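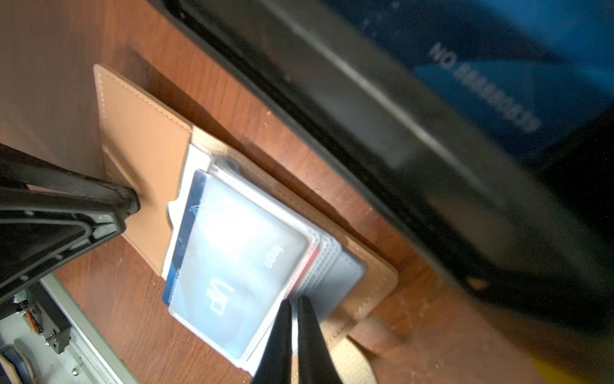

Looking after small leather goods

I love this job! Put the kettle on, spread an old tea towel over the table and empty everything out first, receipts and all.

Wipe the leather with a soft cloth that's barely damp, then leave it to dry on its own for 30 minutes, well away from the radiator. Next comes the balm - a blob the size of a pea does a whole purse, and you can always add a touch more. Work it in with your fingertips (lovely!) and go gently along the stitching, where it likes to clog. An old, dry toothbrush gets it out again.

Pale leather will darken a bit, so try a hidden corner first. I do mine every May and again before Christmas, and my oldest belt still looks smashing.

Jennylyn Dumlao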